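Kutlow Garment Steamer and Pressing Pad Set

Item no. 1885
Made by Kutlow
In stock, ships within 2 business days

The Kutlow set pairs an upright garment steamer with a folding pressing pad, so you can take wrinkles out of hanging clothes and then finish collars, hems and pleats on a flat surface. It is meant for regular household use and for small alteration shops that do not have room for a full pressing table.

Steamer

The steamer has a floor-standing base with four casters, a telescoping pole and a hanger bar at the top. The hose is insulated along its full length and stays flexible when hot. The steam head is aluminum with a plastic grip, and it rests in a cradle on the pole when not in use. The head has a continuous-steam lock, so you do not have to hold the trigger down.

The water tank lifts straight up off the base and can be filled under a regular kitchen faucet. The cap is wide enough to get a bottle brush inside. Steam is ready 90 seconds after you switch the unit on. When the tank runs low, the heater shuts off and the amber light on the base comes on. Refill, set the tank back in place and the unit restarts on its own.

There are 3 steam settings:

Low: silk, acetate, thin synthetics, lined skirts
Medium: wool, wool blends, rayon, most suiting
High: cotton, linen, denim, drapes

Pressing pad

The pad folds in half and closes with two elastic loops. Open, it fits across a standard dining table. The top is a tightly woven cotton cover over wool felt. The underside is a heat-reflecting layer with a non-slip backing. The cover comes off with a drawstring and can be machine washed cold. Do not put the felt in the washer. If it gets damp, leave it open overnight before folding.

The pad can be used with any household iron. We sell the Etoso travel iron separately if you need a small one that gets between buttons.

What is in the box

Steamer base with tank
Telescoping pole, hanger bar and steam head cradle
Hose with steam head
Fabric brush attachment
Crease clip attachment
Pressing pad with cover
Press cloth, unbleached cotton
Instruction booklet

Setup

Attach the pole to the base before you fill the tank. Turn each pole section until the lock clicks. Thread the hose collar onto the base by hand, clockwise, and stop when it is snug. Tools are not needed and can strip the collar. Keep the hose hanging upward from the base while steaming. If it sags into a loop, condensed water collects there and you will hear gurgling. Lift the head above your shoulder for a few seconds and the water drains back.

Water

Tap water is fine in most areas. If you get white scale on your kettle, use distilled water or a half-and-half mix. Descale with the Humside descaling powder or with plain white vinegar diluted in the tank, then run two full tanks of clean water before you steam any clothes. Do not add fabric softener, scented water or starch to the tank. Damage from additives is not covered by the warranty.

Steaming dark fabric
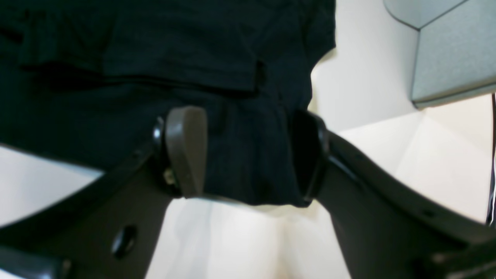
Dark clothes show pressing mistakes sooner than light ones. Direct contact with a hot iron can leave a shine on black wool, polyester and many blends, most often at seams, pocket edges and lapels. Steam from the wrong side of the cloth where you can, and use the press cloth for anything that has to be ironed from the front. Very deep colors, such as a navy that is nearly black, are best checked under a bright lamp before and after, as lint and water spots are hard to see in ordinary room light. Use the brush attachment in one direction only.

Replacement parts

Pad cover, press cloth, hose collar washer and tank cap are all available separately. The Radonjić hose fits the current base and the earlier gray base. It does not fit the handheld model.

Warranty and returns

The heater and base are covered for 2 years from the date of purchase. The hose and attachments are covered for one year. The pad cover and press cloth are wear items and are not covered. Unused sets can be returned within 90 days in the original carton. If the tank has been filled, please empty it and let it dry before packing. Return shipping is paid by the customer unless the item arrived damaged.

Orders placed by December 18, 2025 ship before the holiday closing. The white version of the base is out of stock and is expected back in March.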